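Worktables & Surfaces / Table Covers

Dresska White Table Panel

Most table covers promise to save a table. We have sold enough of them at Codard to be suspicious of the word. The Dresska panel is a flat, matte, slightly grayish-white sheet that you lay over a table you already own, and its maker, Bedoya, describes it as "a new surface in seconds." It takes a bit longer than that. It is a decent panel all the same, and we would sooner tell you where it falls short now than argue over a return in July.

What you get is one panel, 118 cm by 159 cm, and a strip of pale grip tape. There is no frame, no legs and no clamp. Bedoya used to include four corner clips, but they stood up above the surface and caught on sleeves, and we asked to have them left out of our stock. If you have an older clip set from the Isovora cover, it will not fit, whatever you may have read in the reviews.

About the color. Bedoya's own catalog shows a brilliant white, and the panel has never looked like that in our showroom. Next to printer paper it reads as a soft gray. We think this is the better color for a work surface, as it doesn't throw glare back at you under a desk lamp, but if you are trying to match white kitchen cabinets you should ask for a sample first. We send those free.

The matte finish hides scratches fairly well. It does not hide hands. Every panel we have put into daily use has picked up faint smudges within the first week, and some of those marks stay faintly there after a wipe with plain water. A drop of dish soap on a damp cloth gets most of them. Skip scouring powder, and skip the melamine sponges too — they leave a shiny patch that shows much more than the smudge did. 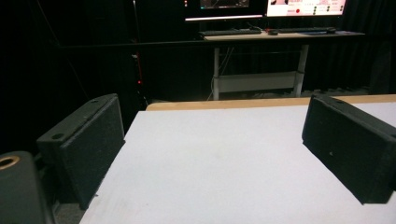 Fit is where people go wrong. The panel is sold in one size, and hardly any table is exactly that size, so either you leave a border of the old top showing or you trim. Lizeth Cuadros in our workroom prefers to leave a border along the far side, where it makes a place to set pencils down. I find a border collects crumbs. Whichever way you go, line the panel up with the near edge of the table first, the one you lean on, and let any mismatch end up at the back.

Trimming can be done at home with a sharp knife and a steel ruler, in several light passes. Bedoya says one pass is enough. We tried it on three panels and got one clean cut. Any lumber yard with a panel saw will do it better, and if you send us the measurements before the order ships we will cut it here for an extra 22 dollars. A cut panel can't be returned, so measure twice and write the numbers down in the same units we use.

Does it stay put? With the tape, yes, for writing, sorting, sewing and model work. Without the tape it creeps. Shahram Bahrami ran one bare on his bench through a whole morning of packing orders and had pushed it a good thumb's width out of line by lunch. The tape peels off oiled or varnished wood without trouble in our hands, but we haven't tested it on wax or on old shellac, and I wouldn't put it on a table your grandmother left you.

Heat is a firm no. The leaflet calls the surface "heat tolerant," a phrase that could mean anything. A mug is fine. A pan straight from the stove is not, and we won't replace a panel with a ring burned in it. The same goes for solvent: nail polish remover dulls the finish at once.

Some questions we get at the counter. It can't be used outdoors, even under a porch roof. It won't stiffen a wobbly table. It can be flipped, though the underside is plainer and rougher and we don't count it as a second working face. It will not roll up, so please don't try; it ships flat and needs to be stored flat, or at least upright against a wall with nothing leaning on it.

Is it worth the money? If your table is sound and you just want a pale, even surface to work on, I think so. If the top underneath is badly warped, the panel will follow the warp sooner or later and you will have paid to cover up a problem that needed a plane or a new top. For that case we'd point you to the Isovora, which is thicker, heavier and a good deal less pleasant to carry up a flight of stairs.

Item no. 874. Ships flat in a carton with cardboard corners. Check the corners before you sign for it — they take the knocks, and a chipped one has to be reported to us the same day. Returns are accepted on uncut panels with the tape still on its backing.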